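Consejos de taller: ordenar cajones mezclados (y lo que saqué de una jornada de puertas abiertas)

Publicado el miércoles, 19 de septiembre de 2018

En mayo fui a la jornada de puertas abiertas de Bultov. La invitación prometía «el fin del cajón desastre», y como yo tengo tres, me apunté. Hora y media de coche, 6 euros de aparcamiento y un café malo. Vuelvo con algunos consejos útiles, casi ninguno de los que pensaban darme.

Primero, lo que contaron. El sistema se llama Cullasetti y consiste en un brazo que va sacando cosas revueltas de un cajón metálico. Según el folleto, había hecho 832 extracciones en los ensayos. Pregunté cuántas había fallado y me remitieron al mismo folleto, donde no viene. La pinza sola cuesta 3050 euros. El brazo va aparte.

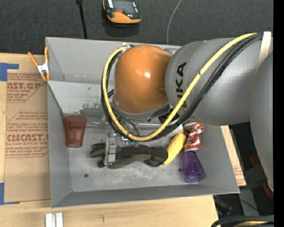 El brazo KUKA metido en el cajón: vasos de plástico, un envoltorio arrugado y, bajo la pinza, algo parecido a un guante.

Mi cajón de la cocina tiene peor pinta, y encima tiene cuchillos. Pero mirando trabajar aquello me fijé en varias cosas que en casa se pueden copiar gratis.

Cajón de paredes inclinadas. Lo que cae al fondo queda más a mano que en uno de esquinas rectas. Para tornillería suelta uso desde entonces una bandeja vieja de horno con los bordes abiertos y voy mucho más rápido.

Sujetar antes de hurgar. El suyo llevaba una pinza de resorte en el borde. Las de mango naranja se encuentran en cualquier ferretería; con una o dos, el cajón no se pasea por la mesa cuando se busca con una sola mano.

Lo blando, aparte. Guantes, trapos y bolsas tapan todo lo demás. Van en una caja propia, y si no hay caja, en un gancho.

Los vasos, encajados y de pie. Tumbados ocupan el doble y ruedan.

El metacrilato, con su papel puesto hasta el último corte. Se marca a lápiz encima del papel y se ahorra uno los arañazos.

Al final un comercial de Sinel, que distribuye el invento, me aseguró que se ahorra un 70 % del tiempo de clasificación. ¿Respecto a quién? No supo decirme. Yo vacié el cajón grande el domingo siguiente con dos bandejas y la radio puesta, y tardé menos que en ir y volver de la demostración.

Si alguien ha visto el de Chisholm, que dicen que es más barato, que lo cuente en los comentarios. Con cifras de fallos, por favor.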